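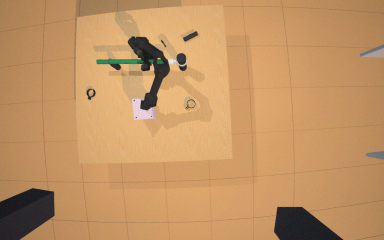
Top camera view, table 2 layout, arm over the pink plate.

Skeltmont tracker / Simulation data / Ticket 132
Title: Scripted demos for plate task rejected at export, gripper pose mismatch
Status: Resolved
Priority: Normal
Component: Protcombe scene generator, Lemaire exporter
Opened: November 15, 2019

Summary
Batch of 500 scripted episodes generated for the plate task. The Lemaire exporter accepted 417 and rejected 83. Every rejected episode carries the same message:

pose check failed: ee_frame vs. state log, limit exceeded

No crash, no missing frames. Rejected episodes replay normally in the viewer.

Setup
Scene: wood tabletop over tiled floor, single black arm, pink plate as target, green-handled mallet and small black parts as distractors.
Camera: fixed, near overhead.
Planner: Nurnetano, default grasp set.
Object placement randomized per episode. Table and arm base fixed.

Steps to reproduce
1. Load the table 2 layout with distractors on.
2. Run the scripted policy with the stock seed list.
3. Export with pose check set to strict.
4. Read the reject list in the export log.

Expected: all episodes pass, as in the October batch.
Result: 83 rejects, spread over the whole seed list.

Log

Entry 1
Re-exported the rejects without regenerating. Same 83 fail. Not a disk or transfer problem.

Entry 2
Suspected the distractors. The mallet handle runs behind or below the arm in the camera view, and the plate is partly covered by the gripper, so an image-based check could lose both. Read the exporter source. The pose check uses the state log only and never touches the images. Ruled out.

Entry 3
Regenerated the rejected seeds with distractors off. Still rejected. Ruled out contact with the mallet and the other loose parts.

Entry 4
Plotted commanded and logged gripper position for ten rejects. The two curves have the same shape, but the logged one trails by one control step. Error stays under the limit while the arm moves slowly and goes over it on the fast approach to the plate. Accepted episodes show the same lag. They pass when the start pose is close to the plate and the approach never reaches full speed.

Entry 5
Compared config with the October batch. Control period then was 80 ms. The current scene generator build writes state before the physics step instead of after. Changelog lists this under "logging cleanup" with no further note.

Entry 6
Moved the state write back to after the step in a local build. Regenerated the 83 seeds with distractors on. All pass strict. Maximum position error is back in the October range.

Cause
Write order in the scene generator. Each image was paired with the state from one step earlier. The exporter caught only the episodes where the offset was larger than the limit.

Impact
The 417 accepted episodes are also misaligned by one step. Do not train on them. A policy trained on this pairing learns to act on stale joint readings, and the error will not show in the loss.

Fix
Patch merged to the generator main branch. Full batch of 500 regenerated from the same seed list, exported with strict check, zero rejects. Old batch moved to quarantine and marked bad in the index.

Follow-up
- Add a timestamp comparison to the exporter so a constant lag is caught at any arm speed. Separate ticket.
- Check the drawer task batch, built with the same generator version. Not started.
- Strict stays the default for all scripted batches.

Closing. Reopen if the pose message comes back on any layout.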